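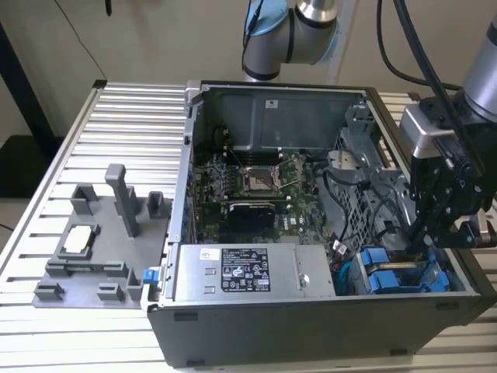

Does the computer have to be laid on its side to change the processor?
Lay it flat before you open the socket. With the board facing up, the processor rests in place under its own weight while you close the bracket, and a dropped screw is easier to find.

Section 4. Replacing the Processor

This section covers the tower computers kept at the Irbridge workshop. It assumes that the side panel, the cooler and the old processor are already out (Section 3). If you are working on one of the small-format machines, use the Figueroa supplement instead.

Before you start

Shut the computer down, unplug the power cord and press the power button once. Wait 7 minutes before touching anything inside. Write the machine's shelf number on the job card.

You will need:
Replacement processor, still in its holder or tray
Farex thermal paste, small tube
Lint-free wipes
Phillips screwdriver
Wrist strap

CAUTION: Touch bare metal on the case before you handle the processor. Clip the wrist strap to the chassis wall and leave it there until the panel goes back on.

4.1 Check the case

1. Set the tower on its side with the open side up. The power supply should be on the edge nearest you and the blue drive carriers to your right.

2. Check that the drive carriers are seated. Leave them in place for this job.

3. Move any cable that crosses the socket. Tuck it toward the drive bay and do not pull on the connectors.

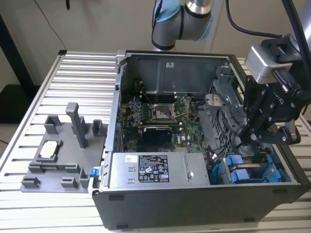
Cables that run over other parts of the board can stay where they are, as long as the bracket can swing through its full travel. On some towers the gray plastic shroud gets in the way of your hand. You can work past it, or take it off by following Section 6.

4.2 Inspect the socket

4. Raise the lever and the bracket if they are not up already.

5. Look across the socket at a low angle with a flashlight. The rows should be even. If anything looks bent, stop and tag the machine for Augustina Ayaaba.

CAUTION: Do not touch the inside of the socket, and do not blow into it. Do not wipe it.

6. Compare the model number on the processor with the one on the job card. 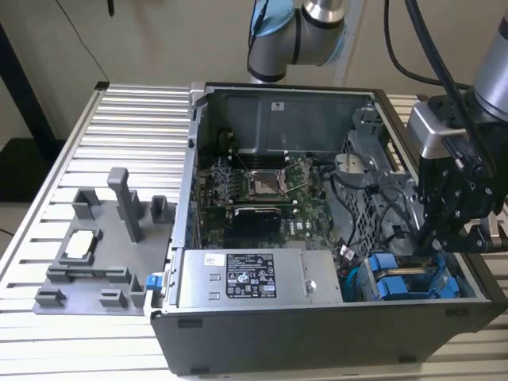
4.3 Fit the processor

7. Hold the processor by its edges, metal side up. Line up the corner mark and the notches with those on the socket.

8. Lower it straight down and let go. Do not slide it or press on it.

9. Close the bracket, then bring the lever down and hook it under its catch. The lever will feel stiff.

Note: If the lever stops halfway, open it again and check the alignment from step 7.

10. Clean the old paste off the cooler with a wipe. Put a small dot of new paste in the center of the processor.

11. Refit the cooler. Tighten the screws a little at a time, working corner to corner, and plug the fan back in.

12. Take off the wrist strap, refit the side panel and stand the tower up. Go on to Section 5, First Start.

Woltesine Workshop Guide, revised 08/03/2019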